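From: Waltraud Lanz
To: Ogilvie Allotments list
Date: 14 September 2021
Subject: Re: Plum glut, again

Sota Sugiyama wrote:

> Does anyone have a use for Plumance plums? I have 8 carrier bags in the
> hall and my family has stopped speaking to me. Also, is it too late to
> prune? The tree is now leaning on the Jerkent side fence and I'd like to
> deal with it before December.

Sota,

Please don't prune in December. Plums want cutting in summer, when silver leaf is less of a menace, so take off the worst of the leaning branch this week if it's dry and leave the rest until next June. I know the books disagree with one another. I own 3 of them and they have never once been on the same side.

As for the bags, I can take two. Last year I made 43 jars of jam and gave them to everybody I knew, several of whom have since moved away. This year it's chutney, which at least people expect to find at the back of a cupboard.

If you'd sooner eat them, halve them, put them cut side up in a dish with a little brown sugar, and bake for 60 minutes in a low oven. They look awful and taste very good – a bit like our committee's marrow soup, but the other way round for taste.

The Reltport lane gate is sticking again, so lift as you push. Bring the bags round any evening. I'd like my ladder back too, if it's still holding up your tree.

Waltraud 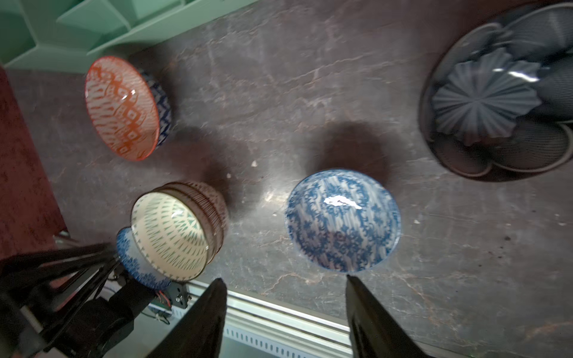 *The orange and white bowl.*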